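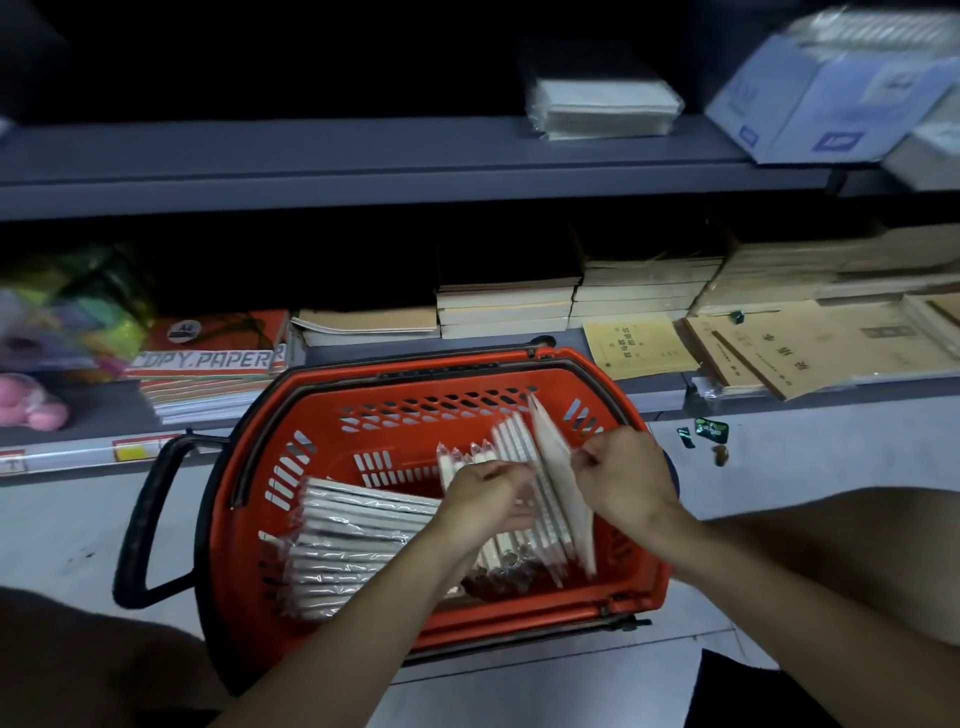
Ticket: Online stationery order total doesn't match checkout
Status: Open (reopened by customer)
Store: Worthorpe
Opened by: Oğuzhan Ekinci
Product: Bultetti Click and Collect

Original report

I put in a pickup order through the Bultetti app for 67 items, all stationery for an after-school program. The cart showed one total. The confirmation email showed a higher one. The docket handed over with the order showed the email total, so I paid it, because there was a line behind me and I didn't want to argue over the counter.

The bulk discount is meant to apply automatically. It did in the cart. Somewhere between the cart and the email it dropped off. I'd like to know where, and I'd like the difference back.

Reply from Bultetti Support

Hi Oğuzhan, thanks for getting in touch. Totals can sometimes change if the app hasn't been updated. Please try the following:
1. Close the app fully and open it again.
2. Clear the app cache.
3. Log out and log back in.
4. Check that your home store is set correctly.
Let us know if this solves your issue!

Reply from customer

Done, all four. I'm not sure how clearing the cache on my phone was going to change a total your server emailed me, but it's done. Home store is Worthorpe and always has been. The old order still shows the wrong amount, as you'd expect.

I also rebuilt the same cart without paying for it. Discount shows. I changed the pickup window from morning to afternoon and the discount vanished. Changed it back to morning and it stayed gone. Emptied the cart, started over, discount came back. That looks to me like a fault you could reproduce in five minutes.

Reply from Bultetti Support

Hi Oğuzhan, we have checked your account and the discount was not eligible at the time of your order. Discounts are subject to availability. We will now close this ticket.

Reply from customer (ticket reopened)

Please don't close this. "Subject to availability" makes sense for notebooks. It doesn't make sense for a percentage. Which rule made the order ineligible? The offer page says loyalty members with more than 1000 points, no end date. I had the points when I ordered and I've attached the statement.

Reply from Bultetti Support, level 2

Hi Oğuzhan, I've taken this over. I was able to get the same result on a test account. When the pickup window is changed, the cart asks our loyalty provider, Trestska, for your balance again. If the answer is slow, the cart treats the balance as zero and removes the offer without a message. I've passed this to the checkout team and requested a refund of the difference. Refunds normally take 2 business days.

Workaround for now: choose your pickup window before adding anything, and don't change it.

Reply from customer

Thank you, that's the first answer that has anything to do with my question. I'll believe the refund when it's in the account. I was told in November that a similar problem at the Kurtuluş Street store had been fixed, and I never saw a fix listed anywhere.

Two things before this gets marked as solved:
- Will other customers who lost the discount be told, or only the ones who complain?
- Is there a reference number for the checkout fault itself, separate from this ticket?

Internal note, 26 March 2022

Refund approved, not yet posted. Fault logged with checkout, no fix date given. Customer's two questions sent to the store programs team. Leave open until both are answered.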